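3.2 Keeping the cell alive: cables, fingers and the mat

Most papers give the upkeep of the robot one line in an appendix, and I've always found that annoying (I've written that line myself, twice). So I'm giving it a whole section. Everything in our shoe-handling study, which we call Keva, ran on a single table cell in our lab at Clana, and the time I spent looking after that cell shaped the results more than I'd like to admit. Figure 1 goes with both halves of this section: 1a is the cell from a fixed camera, 1b is the view we use for checking the fingers.

The routine itself is short. Before the first run of the day I power up the arm, let it find its home pose, and then walk it by hand through the full reach of the task with the motors slack. I'm listening and feeling more than looking at this stage. A gritty elbow or a stiff wrist shows up in your hand well before it shows up in a log file! After that I close and open the gripper several times with nothing in it and write down the position it reports at each end. If the closed value has moved from the day before, we stop and find out why. 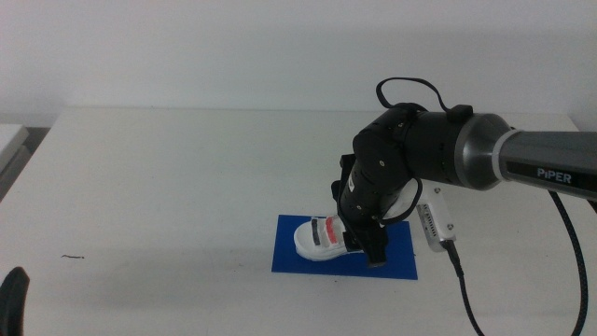 Cable routing gave us more trouble than any motor did. In our first build I tied everything down as tightly as I could, because it looked tidy and I was proud of it, and the wrist camera kept dropping out halfway through a reach. It took Tamunoemi Adeyemi and me most of July to pin that down. The connector was fine, the port was fine, and the cable was simply too short once the wrist turned all the way over. Now we leave slack on purpose, and you can see the thin black cable arching up over the top of the joint in Figure 1a. The loop has to be big enough for the worst pose in the task and small enough that it won't snag on the way down to the mat — we set it with the gripper straight over the work, then swing the wrist both ways and watch. The camera's own cable goes off toward the front of the table and gets checked separately.

The mat matters too, in a duller way. We wanted a color that stood out from both the table and the white shoes, and blue did the job. I square it up against the arm's base at the start of each session, and if it gets bumped I redo it, even in the middle of a batch. Our full set came to 3000 grasps, and we threw out 51 of them for mat position alone. I'd rather lose those than wonder about them later.

Fingers come next. They wear at the tips first, and a worn tip will still pick up a strap nicely while letting a heel slide. Every 35 grasps we pause, open the gripper wide, and compare the view from the wrist with the one we saved when the fingers went on. Figure 1b is the sort of view I mean, with both black fingers coming up from the bottom and clear table between them. I look at the shape of each tip, the angle it leans at, and whether the gap has crept. If one finger has shifted in its seat, we loosen both, reseat both, and run the open and close check again. Doing only one side saved us a few minutes and cost us an afternoon.

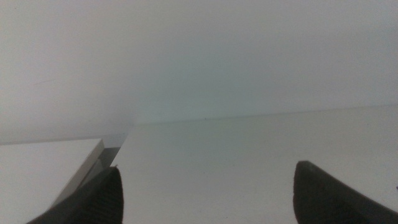 Ebuka Nwankwo disagreed with me on the interval when he read a draft of this section. He felt that a fixed count was too blunt, and that the check should be triggered by drift in the closed position, with the visual comparison kept as a backup. It's a fair point, and we tried it his way on the last batch. The drift trigger caught a loose seat early, but it missed a rounded tip completely, so for now we run both checks and put up with the extra pauses.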